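How to Check Whether a Food Product Has Been Recalled

By Siiri Koppel
Apr 8, 2019

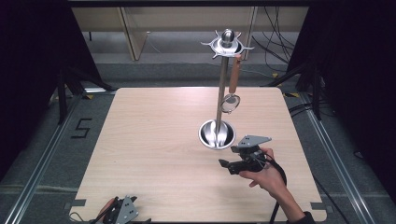
Utensil stand with a mesh strainer on one of its hooks.

Recall notices are written for stores first, so they can be hard to read at home. You need the package, a phone or computer, and a few minutes.

1. Find the lot code. It is usually printed or stamped near the best-by date, on the lid, the crimped end of a bag or the bottom of a can. Copy it exactly, with letters and spaces.

2. Look up the notice. Search the recall page of your national food agency by brand, then by product type. Store brands are often listed under the manufacturer. Jars sold as Wunness, for instance, carry the name Ostberg in small print on the back.

3. Compare every detail. Brand, package size, lot code and date all have to match. A notice may cover only two lots out of many, and the same sauce in a larger jar may not be included.

4. Read the reason. An undeclared allergen matters to some households. Bacteria or glass matters to all of them.

5. If it matches, do not taste it. Seal it in a bag, label it and keep it away from other food. Most stores refund without a receipt, but call first.

6. Clean up. Wash shelves, containers and utensils that touched the product with hot, soapy water.

If you have thrown the package away and can't confirm the lot, treat the food as recalled.

Keep checking for about eight days. Notices are often expanded.

Related
Reading Allergen Labels on Imported Food
How to Report a Food Complaint, by Canan Taşdemir
What Changes for Small Importers in May

This site uses cookies. By continuing to browse, you accept our cookie policy.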